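Talk notes, Rodville games evening, 1/12/18
Keeping score at a friendly card club

Thank everyone for coming out, and say something nice about the snacks. Wait for the back row to settle, they always need a minute.

Start with the old ladder at Gravdale. We had 40 players on it and I loved it dearly, but a new person would join in July, lose 5 games in a row to the same two regulars, and we'd never see them again. Pause here. People usually nod.

Then explain the points we use now. Everybody starts on 100. A win over someone ranked above you is worth more, a win over someone far below is worth hardly anything, and you can't drop under 30 no matter how rotten your luck is (I speak from experience – tell the story about the misdeal if there's time).

Partners next. For pairs games we add both scores and seat the tables so the totals come out close. It takes a little longer to set up, and I do know some of you would rather just sit down and play!
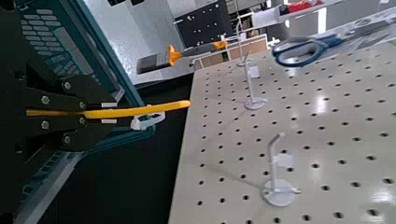 Mention the Kollmont club, who draw partners out of a hat each round and have a wonderful time doing it. Ask if anyone here has tried that.

Last bit, table manners. Gloating, sighing at your partner, slow play when you're ahead – go gently, keep it friendly. Then questions, and remind them the sign-up sheet for the Sandhu Cup is by the door.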